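Gonia Property Manager - Set-Up Guide
Section 4: Adding a building and its shared-cost accounts

Complete this section before entering any owner charges. You need administrator rights and a copy of the title conditions for the building.

1. Open Buildings and select New. Enter the building name as it should print on statements, such as Dendbridge Court.
2. Enter the number of units. Dendbridge Court has 34.
3. Set the billing day. The default is 16.

Note: Unit numbers cannot be reused after the first statement run.

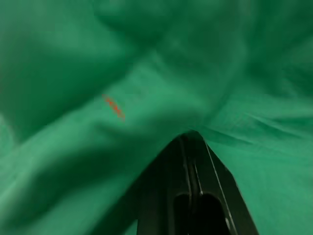

Shared-cost accounts hold charges that are split among owners, such as stair cleaning, roof repairs and grounds work. Each account needs a name, a split rule and a supplier. 

4. Select Accounts, then Add. Choose Equal Share or Share by Title.
5. For Share by Title, enter each owner's share. The total must come to 100 percent before Save is available.
6. Assign a supplier. Tessier format invoices are matched by reference number.

Caution: Changing a split rule after billing starts recalculates all open charges - export the ledger first.
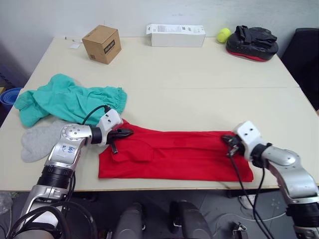
Fig. 2. Red garment on a cream-colored table.

7. Select Check Building. Error 81 means that a unit has no owner on record.
8. Select Activate.

Revised 09/03/2020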